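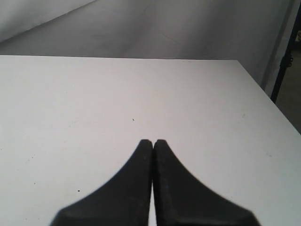 How Does a School Buy a Robot?

Maybe you think buying a robot is like buying a bicycle. You go to the shop, you pay, you ride home. With a robot arm it takes more time, and most of the work is done with a pencil.

First comes the question: what must the robot do? At Tindel School the children wanted an arm that picks up small blocks and puts them in a box. So they looked for an arm with a gripper. A gripper is the robot's hand. It can have only two fingers, and for blocks two are enough.

Next, the price. The school asked two shops, Tramine and Helow. Helow wanted 2,825 dollars for the arm and the gripper together. Tramine was cheaper, but the gripper was sold apart, and with it the price became higher than at Helow. Always read what is inside the box!

Then come the things which people forget:

A table. It must be flat and it must not shake.
A small camera, so the robot can see its work.
Spare fingers. Fingers rub on things and get scratches. One pair costs 100 dollars.
Time for learning. The teachers needed six lessons before the children could start.

All this together is called a budget. A budget is a plan for money that you write before you spend it. A good budget has also a little money for surprises, for example a broken cable. The children at Tindel put away 10 dollars every week for this.

Try it yourself

Take a sheet of paper and draw a line down the middle. On the left write what your robot must do. On the right write what it needs for this job, also the small things. Then ask an adult to help you find the prices, and add them up.

Text: Gavrilă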